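Stomley Community Help > Robotics and Automation > Reading papers

Does "self-supervised" grasp learning mean what I think it means?

Posted by wobblyhinge, April 2022

Hello all. I run an after-school electronics club and I've been trying to get my head round a bin picking paper a friend passed on to me. The method is called Korenura and the bit I keep tripping over is the claim that the arm "labels its own data". The authors say they did 300 grasps per object set, swapped the objects over, carried on, and ended up with a network that picks things it has never been shown. Fine. But who tells it whether a grasp was any good? If a person has to sit there clicking yes or no then I don't see what's so clever about it, and if nobody does then I don't see how it learns anything.

Second thing, a bit related. They report the success rate on "familiar" objects and "novel" objects separately, and the novel figure is lower but they seem very pleased with it. Should I be impressed? I've got two teenagers who want to try something similar on a little desktop arm and I'd like to sound as if I know what I'm on about before June.

Thanks in advance, and sorry if this is a daft one.

pennyfarthing_dan

It's just trial and error. The robot tries loads of times and remembers the ones that worked. Same as a toddler really. I wouldn't bother on a desktop arm, they're too wobbly. Get a simulator.

Ashwin Kurian

Not daft at all, I had the same muddle when I started! I did a placement on a project a lot like this (ours was called Drollevik, you won't have heard of it) so I can tell you how we did it, though I can't swear the Korenura people did the same.

The label comes from the gripper. You tell the arm to close its fingers, lift, and then you read how far apart the fingers are. If they've closed all the way there's nothing between them, so that goes down as a miss. If they've stopped short, something is in the way, and that goes down as a hit. It's crude and it gets things wrong. Thin stuff is the worst, because a hit on something very thin looks nearly the same as a miss. We added a second check, comparing a camera picture of the bin before the grasp with one from after the lift, and if the two matched we threw the hit out. So yes, a person chooses the objects, writes the rule and swaps things over, but they don't sit there clicking for every go. That's all "self-supervised" is claiming, at least the way we used it.

On familiar versus novel, I'd look hard at what the novel objects are. If you train on bottles and test on a slightly different bottle, that's novel on paper and not very novel in real life. We tried to mix shapes that want quite different grasps: round things, flat things with holes in, awkward things with a lever poking out. See what a mixed bin looks like below. A bottle you can pinch round the middle more or less anywhere, but a flat part with holes gives you edges to go for and a trigger spray gives you a head and a body, and the best place to grab changes completely when it rolls over.

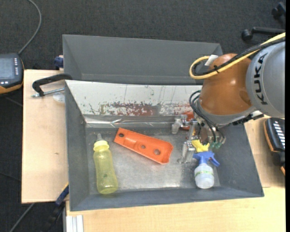 Mixed bin with the KUKA arm reaching in: baby bottle, orange part with three holes, small spray bottle with a blue trigger.

The other thing I'd check is whether they count attempts or objects cleared. Some groups report the share of single grasps that worked, others report whether the bin was emptied in the end, and the second one always sounds nicer, as you can miss lots of times and still finish. If the paper doesn't say which, be a bit suspicious.

For your two, I'd say skip the network to begin with. Get the desktop arm doing random grasps over a small tray and writing down position, angle, and hit or miss. 200 tries is enough to plot and argue about. They'll probably spot that it misses more near the walls, which we did too, and which took us an embarrassing while to put down to the fingers bumping the side.

Lauri Mustonen

Agree with nearly all of Ashwin's answer, but I'd be careful with the finger gap rule on soft things. We had a squashy toy that the fingers crushed almost flat, and our script marked it as a miss 9 times running while it was dangling in mid-air. Motor current helped us there, if your arm will let you read it.

Also @pennyfarthing_dan, a simulator is fine but contact is the hard bit to get right in one, so I'd still want some real grasps. A wobbly arm isn't the end of the world. If it wobbles the same way in training and in testing, the network more or less soaks it up.

wobblyhinge

Brilliant, thank you both. I've gone back to the paper and it's single grasps, it was in the small print under the table. Will try the tray idea first. Does anyone know if the cheap Desmet arm lets you read the finger gap, or do I need to add a sensor myself?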